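The Fruit Plate League
How a student club called Bako learned to love the humble mandarin

The tomato is worth 14 points. I mention it straight away because it was the first thing I was told when I sat down with the members of Bako, and it came up again over tea, and once more as I was putting my coat on to leave. A mandarin gets you 8. Grapes are a matter of some bitterness, and I was advised to leave the subject alone until everyone had eaten.

Bako is a student robotics club in Witar, and like most student clubs it has never had quite enough room. The workshop at the college closes early, so a good deal of the practice happens at home, on whatever flat surface can be had — desks, ironing boards, and very often a bed with the pillows cleared off. You lay out some fruit, you put down a plate, you take hold of a gripper by its handle and you get on with it. The idea is to gather lots and lots of examples of ordinary handling, done by people, from which a robot arm can later learn to do the same job by itself.
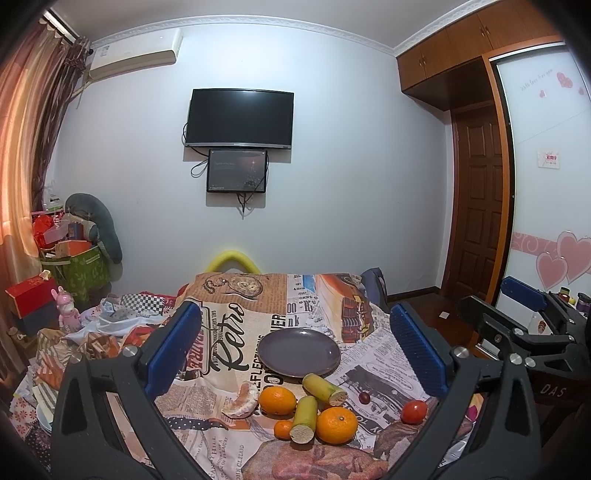 All of this is in aid of the Starnen Cup, which sounds terribly grand and is held in a sports hall. Teams from colleges up and down the valley enter a robot, and the robot has to set a table, clear it again and put the shopping away. The club came to it in September with plenty of enthusiasm and a machine, lovingly named Jilleo, that could draw a very handsome circle in the air and do very little else. Its first public outing involved a pear. I have been shown the video, and I'm afraid I laughed, and so did they, and then somebody kindly cut the pear up and passed it round.

What changed their luck was giving up on clever programming for a while and going back to hands. Each member now takes a turn at recording short goes at the same small task: pick the thing up, put it on the plate, move it off again, swap it for something else. By spring they had 3000 of these, neatly labelled, and a spreadsheet that has caused more arguments than the grapes. Should a fumbled pick be kept or thrown out? (Kept, after a vote that went on past the last bus.) Does it matter if everybody works at a different speed? Half the club thinks so, and the other half thinks the first half should hurry up.

I had a try myself, naturally. It feels a bit like using salad tongs in thick gloves, and you find very quickly how much your fingertips have been doing for you all these years without any thanks. Citrus is forgiving, as the peel gives you something to hold on to. A tomato is smooth and round and wants to be somewhere else, and you have to close on it gently enough to spare the skin but firmly enough that it comes along with you. I managed it on my fifth attempt and was far prouder than a grown woman ought to be.
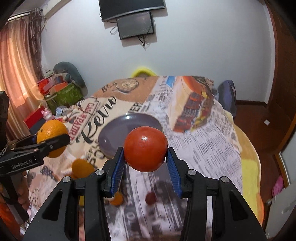
A tomato in one gripper and an orange fruit in the other, over the practice cloth.

The club's best score so far is 434, set at a friendly match against two other colleges, and they would dearly like to beat it at the Cup on 1st June. Jilleo can manage mandarins now on most days, and has become quite good with plates. Sugarcane is still being discussed. The members have asked me to come and cheer, and I've said I will, and that I'll bring sandwiches. Spectators are welcome, entry is free, and the doors of the sports hall open at half past nine.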